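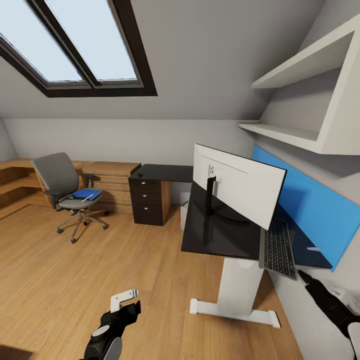
플레르쿠라 구직 기록장, 석 달 써 본 이야기
읽는 시간 3분

3월에 계약이 끝나면서 실업급여를 처음 신청해 봤어요. 그때 제일 힘들었던 게 돈보다 서류였거든요. 언제 어디에 지원했는지, 상담은 몇 시였는지, 이직확인서는 처리됐는지... 메모 앱에 적다가 카톡에 적다가 영수증 뒤에도 적고, 난리였죠. 그러다 산 게 플레르쿠라(Flerkura) 구직 기록장입니다. 지금은 제 가게에서 직접 팔고 있어요. 써 보고 좋아서 들여온 거라 말이 좀 길어질 것 같네요 ㅎㅎ

기록장은 본책 한 권에 얇은 별책 5권이 딸려 있어요. 본책에는 지원 내역을 쓰고, 별책은 실업인정 회차마다 한 권씩 꺼내 쓰면 됩니다. 지원 내역 칸은 전부 1,176칸이에요. 처음엔 이걸 누가 다 채우나 했는데, 연락 온 날이랑 면접 결과까지 따로 한 칸씩 잡아 주니까 생각보다 빨리 줄더라고요. 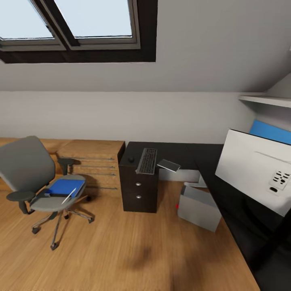
경사 천장 아래 책상과 회전의자

종이는 플레니코(Flenico) 제품이고 젤펜으로 써도 뒷면에 거의 안 비쳐요. 만년필은 잉크에 따라 조금 번졌습니다(제 파란 잉크가 문제였을 수도 있어요). 표지는 네 가지 색인데 회색이 제일 빨리 나가고, 겨자색은 늘 남아요. 저는 겨자색 씁니다!

내지에서 제가 제일 좋아하는 건 '이번 회차에 인정받을 활동' 칸이에요. 온라인 지원인지, 취업특강인지, 직업훈련인지 표시하고 증빙을 어디에 저장했는지 바로 옆에 적게 돼 있어요. 인정 기준은 사람마다, 회차마다 다를 수 있으니까 꼭 담당 고용센터에 확인하시고요. 기록장이 심사를 대신해 주지는 않아요.
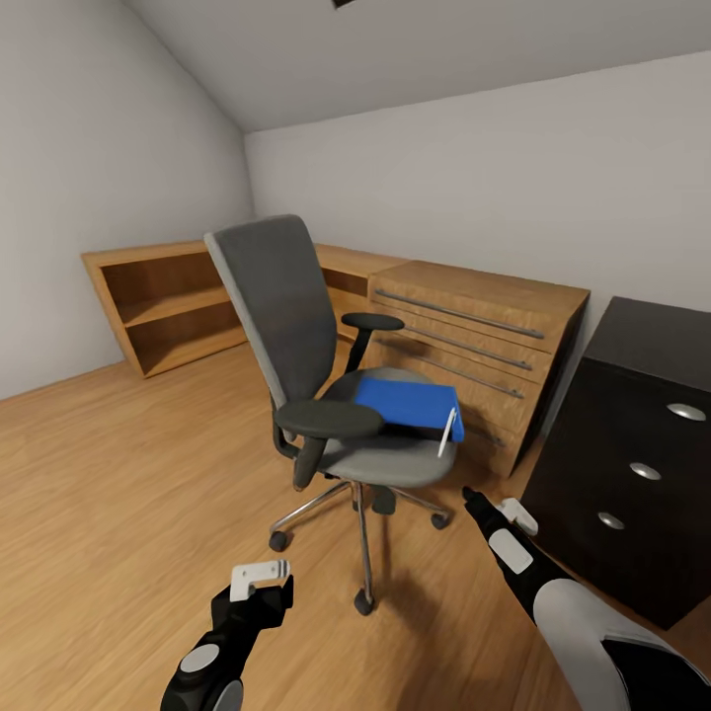

가격과 배송

배송비는 3,000원, 제주도도 같습니다. 포장은 판덴브루크(Van den Broek) 종이 봉투에 넣어서 보내 드려요. 모서리가 살짝 눌려서 오는 경우가 있는데, 심하면 사진 찍어 보내 주세요. 바꿔 드릴게요.

지금까지 나간 게 1,049권인데 다시 사러 오시는 분도 있어요. 그럴 땐 마음이 좀 복잡하죠. 반가운데 또 마냥 반가워할 일은 아니니까요. 별책만 더 필요하시면 주문 메모에 남겨 주세요.
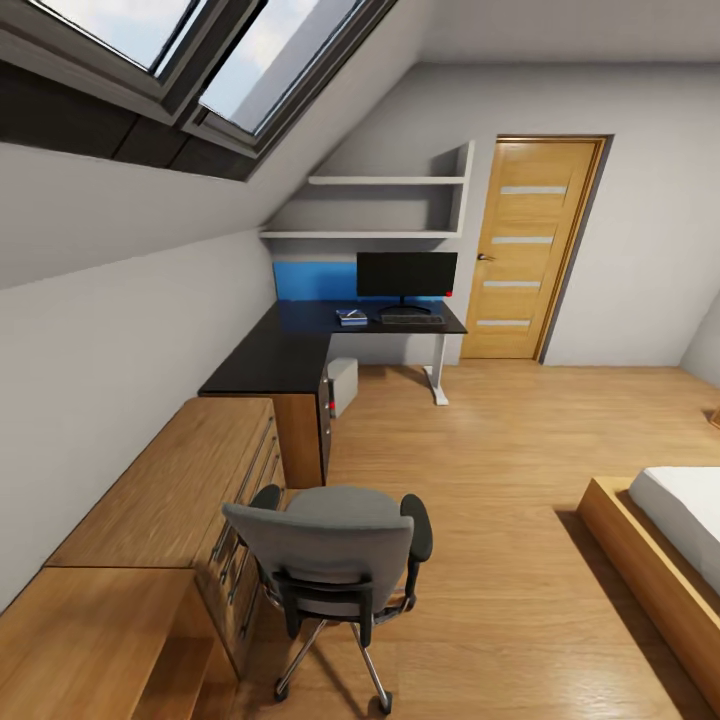
기록장 크기는 A5라서 펼치면 노트북 앞에 놓기 딱 좋아요. 별책은 본책 뒤 주머니에 다 들어가긴 하는데 꽉 끼니까, 쓴 것부터 빼서 따로 세워 두시는 걸 권해요. 사진처럼 벽에 달린 흰 선반이 비어 있으면 아래쪽 긴 칸에 본책과 별책을 나란히 두고, 위쪽 짧은 칸에는 고용센터에서 받은 안내문을 두면 좋겠네요. 저희 집엔 선반이 없어서 신발 상자에 넣어 둡니다. 회차 번호는 책등에도 적어 두세요, 나중에 찾을 때 훨씬 편해요.

재입고는 2023년 6월에 했고, 겨자색은 여전히 넉넉합니다. 문의는 상품 문의 칸에 남겨 주시면 저녁에 몰아서 답해 드려요.

최근 본 상품
플레르쿠라 별책 낱권
플레니코 이력서용 서류철
푸스트우드(Fustwood) 나무 펜꽂이
판덴브루크 서류 봉투 묶음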